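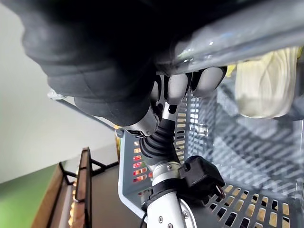

A comment on the first release asked why break clauses and renewal clauses share one label, when a tenant's solicitor would never treat them as the same thing. They no longer do. Files written for the old label set need the mapping in labels_old.csv.

Kurnden Lease Clauses

Contents
1,618 clauses taken from 200 commercial leases of small shop premises. Each row holds the clause text, its heading as printed, a label and a lease number. Party names and addresses were replaced with fixed tokens before labelling.

Files
clauses.csv
labels.csv
labels_old.csv
heldout_ids.txt

Split
The clauses of 40 leases are held out for testing. The split is made by lease. Do not re-split by row: leases drafted from one template repeat whole paragraphs, and scores will come out too high.

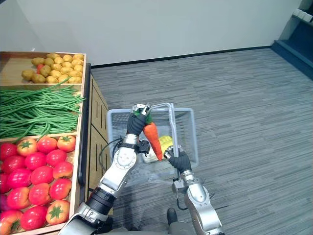 Maintainer: Wycliffe Mrema
Last changed: 2020-07-25

Labelling
Two annotators labelled every clause separately. Where they differed, the maintainer chose the final label and set the field "disputed" to 1. Most disputes concern service charge and insurance rent, which many drafters place under a single heading.

Source
All leases came from the closed files of Tremblay and Grarwood, with written consent from both firms. Scans were read with Breveo and corrected by hand. Schedules and plans are not included. 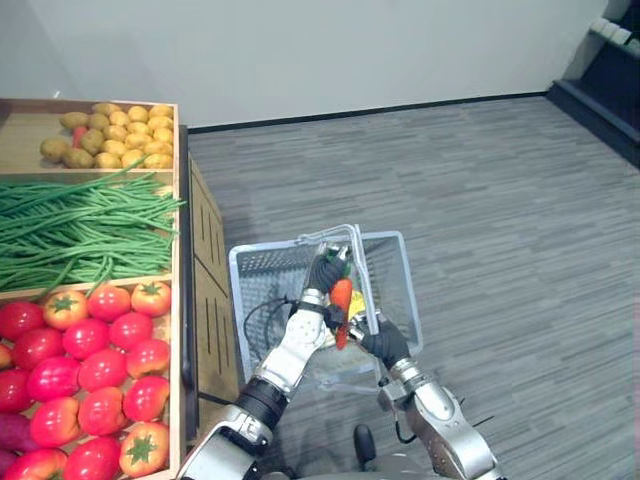 Clause boundaries follow the numbering in the lease, even where the subject does not. A repair covenant may begin in clause 4 and continue under the heading for alterations. The green beans in the middle compartment, with a few strands trailing into the bin below, are a fair picture of it: the row is stored where the bulk lies, and the remainder stays under its own number. The field "continues" gives the row number of the second part.

Known problems
Rent review clauses with worked sums lose their column layout.
Handwritten changes are marked [MS] and not transcribed.
Headings in capitals were kept in capitals.

Use
Research only. The labels are not legal advice and should not be used to advise on a live lease.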